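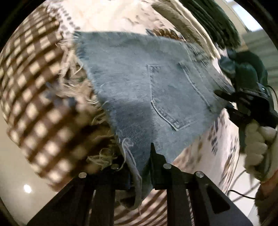

Reports > Arts and Entertainment > Tedesco Celebrity Desk

Progress report: Tedesco celebrity desk

26 January 2021
3 min read

Period covered

This report goes to Fomton under the second year of the publishing grant. It covers the celebrity and entertainment desk only. The local arts listings are reported separately and the podcast is on hold until the studio lease is sorted out.

Summary

The desk kept to its schedule through December and into the new year. We published nearly 500 items in the period. Most were short news pieces on television casting, album releases, engagements and separations. The longer profiles fell behind and we explain that further down.

Output

The morning round-up went out every weekday, including over the holiday break, when it was written ahead and checked by whoever was on shift. The evening edition was dropped for the last two weeks of December, as agreed in the previous report. Readers did not seem to miss it, and we would like to talk about whether it should continue past winter.

Of the 20 profiles promised for the year, nine are published. Two more are written and waiting on legal. Publicists have been slow to confirm interviews while film and theatre dates keep moving, and several subjects who agreed in the fall have since asked to wait until they have something to promote. We don't think a profile done by email is worth running at that length, so we have held the spots open.

Sourcing and corrections

The grant asks us to tighten how we handle unnamed friends and insiders in relationship stories. The new rule has been in place since the start of the period. A breakup, pregnancy or engagement story needs two sources who don't share an agent, or one source on the record. The shift editor writes down who they are and how they would know — the note stays in the file and is not published.

This has cost us some stories. We passed on a separation that two larger sites ran the same afternoon, and it was confirmed by the couple four days later. We also passed on one that was denied and then taken down elsewhere. On balance the desk is comfortable with the rule and wants to keep it.

We ran five corrections. Three were ages or dates of birth, one was a misspelled surname in a headline, and one was a wedding we placed in the wrong city. All were fixed the same day with a note at the foot of the story. We had one legal complaint, about a caption, and it was settled with a change of wording.

Traffic and newsletter

Traffic was flat in December and picked up in January with the awards announcements. Fashion and home features held their readers longer than news did. The newsletter moved from the old mailing system to Cevis and lost some addresses on the way. The open rate has since recovered, and we have asked Cevis for a clean count before we quote a figure to the board.

Picture licensing

The contract with Prisov covers red carpet and archive pictures. With so few events on, we used less than our allowance and the unused portion does not roll over. We have asked for a lower tier at renewal. Prisov has not answered yet.

Budget

Spending is under plan, mostly on travel and the unused profile fees. Freelance news shifts went over because of illness cover. We ask that the travel line be moved to freelance shifts for the rest of the grant year. No other changes are requested.

Next period

- Publish the two profiles now with legal and book the next group.
- Decide on the evening edition.
- Settle the Prisov renewal.
- Write up the sourcing rule as a single page for new freelancers, as the current version is spread over several emails.

The staffing table and the full corrections log are attached to the emailed copy.

We use cookies to remember your settings and measure visits to this site. By continuing to browse you agree to our use of cookies.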